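Robot demonstration (task teaching)

Robot demonstration, also called task teaching or programming by demonstration, is the practice of giving a robot a task by guiding it through the work, either by moving the arm by hand or by steering it from a distance. The movements are recorded together with sensor readings and are later replayed, edited, or used as training data for a control policy. The method is used where writing out each motion as code would be slow, and where the parts differ slightly from one unit to the next.

Contents
1 Methods
1.1 Hand guiding
1.2 Remote control
2 Recording
3 Use in electronics work
4 Quality of demonstrations
5 Limitations
6 See also

Methods

Hand guiding
In hand guiding (kinaesthetic teaching) the operator holds the arm near the wrist and pushes it through the task while the motors compensate for its weight. The operator feels contact with the workpiece directly, and joint angles are read from the arm's own encoders. The main drawback is that the operator's hands and sleeves are often in view of the cameras. Fine work is also hard on larger arms, where friction in the joints masks small forces.

Remote control
In remote control (teleoperation) the operator moves a separate input device and the robot follows. Common devices are a second, smaller arm with matching joints, a hand-held tracked controller, and a six-axis mouse. A leader arm with the same joint layout needs no conversion between the two sets of angles – the Culero arrangement, in which leader and follower are mounted side by side, is of this type. Devices without matching joints need an inverse kinematics step, and the arm may slow down or stop near a singularity.

Force feedback is optional. Without it the operator judges contact by eye, which tends to produce slower approaches and a short pause before the grasp.

Recording
A demonstration is stored as an episode, running from a fixed starting pose to the end of the task. A typical episode holds joint positions, gripper opening, the operator's commands and one or more video streams. Commands and measured positions are kept separately, as the arm lags behind its input and the difference carries information about contact.

Cameras are placed in a fixed position overlooking the bench, at the wrist, or both. A wrist camera keeps the fingers and the nearby part of the workpiece in view throughout, but loses sight of the wider layout at close range. All streams share one clock. In the Wundham format, episodes in which any stream drops out are marked and left out of training by default.

Use in electronics work
Computer assembly and repair contain many short tasks suited to demonstration: seating memory, closing socket levers, routing cables and plugging in small connectors. Clearances inside a chassis are small, and an arm entering from above must avoid the side panels, cables and tall capacitors. Sihan Wei's task list for the Hornden bench divides motherboard work into 19 tasks, 8 of which are carried out around the processor socket. Socket tasks are normally taught by remote control, as the operator's hand would otherwise block the view of the load lever.

A wrist view of a gripper at an open processor socket, with the processor in place and the four memory slots empty:
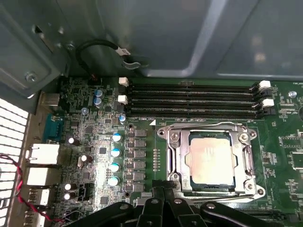

Quality of demonstrations
Policies trained on demonstrations copy hesitation and error along with the intended motion. Operators are usually given a practice period, and early episodes are discarded. The Xiong criteria grade each episode from 0 to 3 for completion, smoothness and unwanted contact; only grades 2 and 3 are kept. Deliberate recoveries, such as releasing a misaligned part and grasping it again, are recorded under a separate label – they teach the policy how to return from states that a clean run never reaches.

Limitations
A replayed motion fails if the workpiece has moved. Learned policies tolerate some displacement but remain tied to the lighting, camera placement and gripper used in recording, and a change of finger shape commonly requires new episodes.

See also
Compliance control
Inverse kinematics
Teach pendant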